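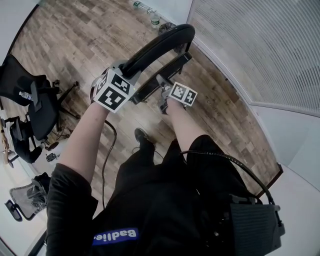 Speaker notes – Budgeting for hand-held grippers and the kit around them
Talk at Vustden, 14th October. 30 minutes plus questions.

Slide 1. Title

Say good morning, check the back row can hear. Say what the talk covers: what we asked for, what we were given, what we spent it on and what we got wrong. Say what it leaves out: training the models, anything to do with the arms themselves beyond the purchase price. Slides will go round afterwards, so people don't need to copy the tables.

Slide 2. Where we started

We are a small group at Nulden. We wanted recordings of people doing ordinary handling jobs, so that we could teach a robot arm to do the same jobs. The first plan was to buy two arms and drive them remotely. That was the plan in the first budget, and it went in with very little thought about who would sit and drive them all day.

The quote came back in July. The arms took up 80 per cent of the money before we had bought a table to bolt them to. There was also a wait for delivery, and a separate charge for someone to come and install them.

So we turned the order of things round. Hand-held grippers first, one arm later, second arm maybe never. Pause here. Some people in the room will be partway through the same decision.

Slide 3. What a hand-held set is made of

Keep this short, most of them know it. The gripper, the marker blocks, something to carry the power, the cables, the camera, a computer to take the recordings off at the end of the day. A person picks it up and does the job.

Point to make: when people price this they price the gripper. The gripper was under half of what each working set cost us. The rest was in the other lines, and those were the lines we guessed.

Slide 4. The first budget, line by line

Show the table. Don't read it out. Pick three lines.

Grippers. We asked for four and that was right. Two in use, one being mended, one spare. If you only have money for two, expect to run one.

Cables. We put down one set per gripper. Wrong. A cable on something a person waves about gets pulled, trodden on and wound up badly at the end of the day. We have bought 13 replacements so far. They are cheap, but each one stopped the work for as long as it took to arrive, until we started keeping a box of them. Budget for the box.

Marker blocks. We left these out altogether, as they came with the grippers. Corners get knocked, faces get scuffed, and a scuffed face doesn't track well. We now print our own and fix them on ourselves. Cost of printing is small. The time to check each new one is not small, and it has to be put against somebody's week.

Slide 5. The room

We had nothing in the budget for the room. Our view was that we had a room already.

Things we then paid for: moving furniture out and finding somewhere to put it, extra sockets, better lights, blinds. The light was the big one. Recordings made in the morning and recordings made at four in the afternoon looked like two different buildings. The blinds cost more than one gripper and the order had to go through the building people, who have their own forms.

If you take one number home from this slide, take the floor area. Measure how far a person swings their arms while holding the thing, then add room for them to turn round. We had marked out far too little and had to start again.

Also storage. A cupboard that locks, with shelves deep enough for a gripper lying flat. Ours were not deep enough.

Slide 6. People's time

This is the biggest line over a full year, bigger than all the equipment. Say that twice if they look sleepy.

Someone has to wear the kit and do the job. Someone else has to watch the recording, at least at first, and stop it when it goes wrong. Then the recordings have to be looked through and the bad ones thrown away. We planned for the first of those and none of the others.

Comfort belongs here too. A gripper that feels light for a minute is heavy after an hour. We planned for six hours of recording in a day and we get three good ones. After that the quality drops and you are paying for recordings you'll delete. We moved to half-day sessions and our usable total for the week went up slightly.

Set-up time: allow roughly 30 minutes before the first good recording of the day. Charging, straps, cables, checking the markers are seen. We didn't allow any of it – the plan had people walking in and starting.

(If asked: yes, we pay people the same rate for set-up.)

Slide 7. Buying or building

We had both options on the table. Võ is the name of our own gripper design, drawn up in-house and printed in the workshop. The bought one came through Pestport.

Be fair to both. Parts for a Võ cost less. It took four months to get one that held together, and the person doing that was supposed to be doing something else. When a finger broke we could make another the same afternoon. When a bought one broke we posted it back and waited.

The bought ones were all the same as each other. That matters more than we thought. If two grippers differ by a few millimetres, you find out much later, when the arm misses things and you can't see why.

What we did in the end: bought the first four, and kept the Võ drawings for spare fingers and mounts. I would do the same again with our numbers. With a bigger workshop I might not.

Slide 8. Storage and computers

Dull slide, move fast. Work out the size of one minute of recording. Multiply by the minutes you expect in a week, then by the weeks, then double it for the copy. We did this on the back of an envelope and left out the copy.

Don't buy all the disks at the start. Buy for the first six months and put a second purchase in the plan, with its own date. Check before you sign anything whether your finance office lets you move money from one year to the next. Ours doesn't, and we found that out in the last week of the year.

Slide 9. The arm

We did buy one. By then we had recordings and knew which jobs we cared about, and that changed which arm we picked. The one in the July quote had a longer reach and could lift a good deal more than we need. We bought a smaller one and used the difference for people's time.

Check that the gripper on the arm matches the one in the hand. Same fingers, same opening. If the supplier sells them as a pair, ask to see both on the same day. Put the adaptor plate in the budget. It's a piece of metal with holes in it and we waited five weeks for ours.

Slide 10. Small things that add up

Read some of these out, not all.

Spare batteries, and a charger that takes more than one.
Straps and pouches in different sizes. People are different sizes. One strap that fits badly loses you that person for the day.
Cable ties and tape.
Wipes for the grips and something to clean the markers with.
Objects to pick up. Cups, boxes, cloths, whatever the job needs. They wear out and go missing. We bought 107 in the first year and should have kept a better list of what we had.
Chairs, so people can sit down between runs.
Labels. Every gripper, every battery, every cable.
Insurance, if any of it leaves the building.

Together these came to more than one gripper set. They had no line in the first budget at all, and went through on petty cash until someone complained.

Slide 11. What I would ask for now

Show the second table next to the first.

Start with one full set and a month of people's time, as a trial, with its own small budget. Ask for the rest when that month is over. It's easier to get the second sum of money when you can show what the first one did, and your guesses will be a lot better.

Keep a tenth back for things you haven't thought of. Our finance office doesn't like a line called "other", so call it repairs and spares. Most of it will be repairs and spares anyway.

Write down the price and delivery time of everything as you buy it, in one sheet. We didn't, and putting the first table together for this talk meant going back through a year of emails.

Slide 12. Questions

Likely ones, with short answers.

How many people do you need to start? Two.

Would you lease? We asked. The terms were poor for something handled this much, mainly on damage. May have changed.

Is wireless better? Fewer cables to break, more batteries to charge. We tried it for one week and went back. Would look again next year.

What happens to the kit at the end? No good answer yet. The arm has some resale value. I wouldn't count on anything for the grippers.

Can we have the tables? Yes, they go out with the slides. Prices are without VAT.

If time runs short, drop slide 8 and go straight from 7 to 9.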